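Snack bins: sorting bars and bags so they get eaten

By Keerthana Ramasamy
Posted 15/12/2023 in Kitchen & Pantry

Loose snack bars take up more room than they should. Once they come out of the box they slide behind the cereal, and the one you find in April is the flavor you stopped buying. A row of clear bins fixes most of it. The whole job takes one evening and no tools.

What you need

Clear plastic bins, straight-sided, all the same size. Three is enough for most households.
A table you can clear off. The kitchen counter works if it is deep enough.
A damp cloth and a dry one.
Masking tape and a marker.

1. Empty the shelf completely

Take out every bar, packet and small bag. Check coat pockets, the car and the lunch bags too. Throw away the outer cartons unless the date is printed only on the carton. If it is, write the date on a strip of tape and stick it to the bars before the carton goes in the recycling.

Wipe the shelf while it is bare. Crumbs in the back corners are what bring ants.

2. Measure before you buy bins

Measure the depth of the shelf from the back wall to the inside of the door, with the door shut. Then take off half an inch. I bought my first set without doing this and the cabinet would not close. Vimala Gowda, who shares the pantry at our Olamstead place, made me take them back.

Handle cutouts are worth having if the bins go on a high shelf. You can hook two fingers in and pull. On a low shelf they make no difference.

3. Sort on the table, not in the cabinet

Line the bins up side by side and drop things in by type. Leave the odd ones out on the table until the end. A placemat or tray underneath is fine, but keep the bins level or they rock when you reach in.
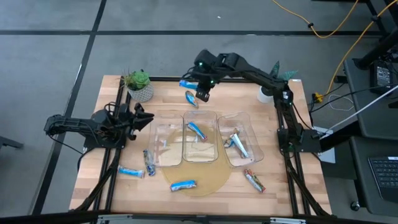

Blue wrappers and white-and-orange ones, partway through the sort.

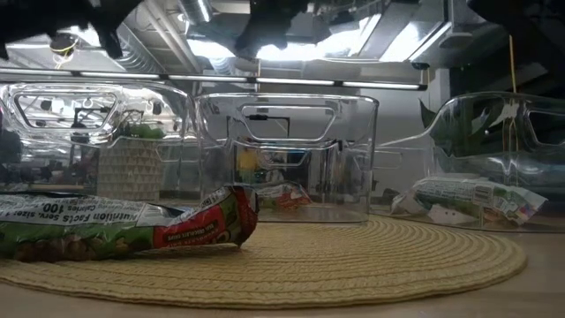
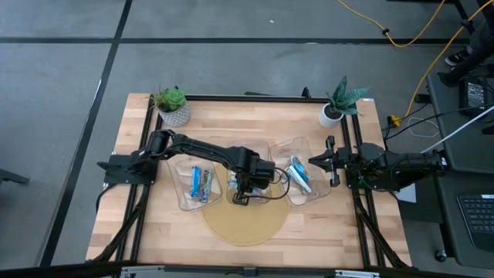 4. Decide how to divide them

By person works badly. Somebody runs out and raids the next bin. By type is better: plain bars in one, chocolate in another, chips and small bags in the last. If you have one kind you buy far more of, give it its own bin and let the rest share.

Prakash Reddy divides his by date and keeps the oldest on the left. It works for him because he lives alone.

5. Stand the bars up

Bars on end, long edge vertical, like files in a drawer. You can see each wrapper and you can see when you are low. Laid flat they pile up, and the bottom layer never moves. If a bin is only half full the bars will lean and slide down. Fold a piece of cardboard and wedge it in behind them, or use a narrower bin.

Long bags go in on their side with the seal facing front. Don't squash a full bag into a short bin. The seal can split.

6. Label the front

Tape and marker. Printed labels look nice, but you will change what goes in the bin within 14 days and then the label is wrong. Put the tape low on the front wall so the shelf above doesn't shade it.

7. Keep it going

Top up from the back. New bars behind, old bars in front.
Check dates when you bring groceries in.
Wash the bins every couple of months in warm soapy water. Skip the dishwasher unless the bottom is marked dishwasher safe. Thin plastic warps.
Dry them all the way before refilling. Water trapped in the corners makes the wrappers stick.

If the bins have gone cloudy, rub with a little baking soda on a wet sponge and rinse. Scratches won't come out.

Filed under: pantry, snacks, bins
5 comments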